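Nason Tredlow Bench Cell — single-arm household task station

Category: Robot cells > Bench-top > Household handling

The Tredlow is our small single-arm cell for teams who want a robot to practise ordinary kitchen and office jobs: lifting, tipping, putting things back where they came from. It arrives as one arm, one control box and one desk mount, and it takes up less room than most people expect. We love this little cell! It has been on our own benches since the first version, and nearly everything on this page comes from using it every day.

Setting up the arm

The mount clamps to any desk top that doesn't flex. Tighten the two rear clamps first, then the front one, and give the column a good shove before you go any further. If it moves at all, start again. The control box goes under the desk or on a shelf, with its fan side clear, and the cable up to the arm should have a loose loop in it so the shoulder can turn fully both ways.

On first power-up the arm runs through its homing routine, which takes 70 seconds. Keep the desk clear for that bit. When the ring light goes steady you can load a task file, and the kettle task (part 3824 in the spares list, if you want the matching finger pads) is the one we always suggest starting with.

Teaching the kettle task

The arm learns this one from a person doing it first, so how you handle the kettle matters a great deal. Use two hands, go slowly, and pick up and set down the same way on every pass. One hand goes on the handle and the other steadies the body — cold water only, please, and never with the base switched on. Keep the base in the same spot too. A strip of tape on the desk helps, and so does a short run of cord to the socket.

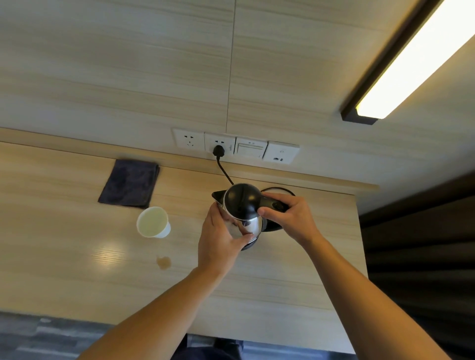
Both hands on the kettle at its base, with a paper cup to the left.

We ask for 55 good passes before you train. You can get away with fewer, but the arm gets noticeably better at finding the base again once it has the full set, and watching it settle the kettle neatly for the first time is a real treat. Throw out any pass where you fumbled the handle or knocked the cup. Polished metal bodies are fine, although strong overhead light can confuse the wrist camera, so try dimming the room if the arm starts reaching short.

Looking after it

Wipe the finger pads with a damp cloth at the end of each session and let them dry before parking the arm. Mop up drips on the desk as you go. The pads are the part that wears fastest, and they pull off by hand — no tools needed. Check the wrist screws every month with the 5 mm key clipped inside the control box door.

If the grip starts slipping on smooth handles, change the pads before touching any force settings. Nine times out of ten that sorts it. A click from the elbow usually means the cover has worked loose, and pressing it back until it snaps is all it needs. Grinding is different: stop, power down and get in touch with us.

The October firmware adds a slower homing mode for crowded desks, and it's a lovely change if your cell shares a room with people.

Related items
Nason finger pads, soft, pair
Cormier desk clamp, wide jaw
Zurnau wrist camera hood
Tredlow control box shelf bracket
Tredlow spare arm cable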